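Support > Closed Tickets > Laundry Room & Drying

Ticket 2833: Musty smell on line-dried socks
Posted Saturday, August 5, 2023 by the Clarkness help desk

Reported problem: Socks and dish towels come off the indoor drying rack smelling sour, even straight after a full wash. Washer is a Zellow front loader, used daily. Shirts from the same load are fine!

First pass: I love a smell ticket, so I jumped right on this one. Had the customer run an empty hot cycle with the drum clean setting. Smell was weaker for two loads and then came right back. Detergent was next. They were pouring to the top line of the cap for small loads, way more than the Teixeira liquid calls for, and we cut it down to the lowest mark. Towels got better. Socks didn't budge.

Second pass: Asked where the rack stands. Back room, north wall, window shut since November (it sticks), door usually closed. So we had a humidity problem on top of a soap problem, and I got pretty excited, as these two love to travel together. Socks were also going up in pairs, one folded over the other, which leaves a thick damp patch at the heel. 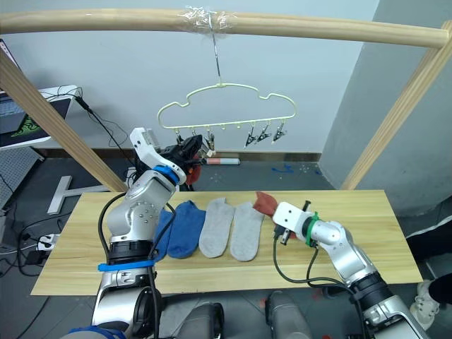 Changes we agreed on: one sock per clip, hung by the cuff, with a gap between the rack and the wall. Door open, small fan on low, pointed past the clothes and not straight at them. Spin speed up one step. Drying time dropped from 10 hours to 6, and the customer wrote back in capital letters to tell me so. Great message to get on a Saturday morning!

Still open at that point: a faint smell on the gym socks only. Soaked them in warm water and plain white vinegar before the wash, rinsed well, no bleach anywhere near it. After 4 loads, no smell reported.

Other notes: the door gasket on the Zellow had gray slime in the lower fold. Customer wiped it out and now leaves the door ajar. The window is going to a handyman from Wustgate.

Status: Resolved. Reopen by replying to your ticket email.

Contact the help desk | © 2023 Clarkness | Back to top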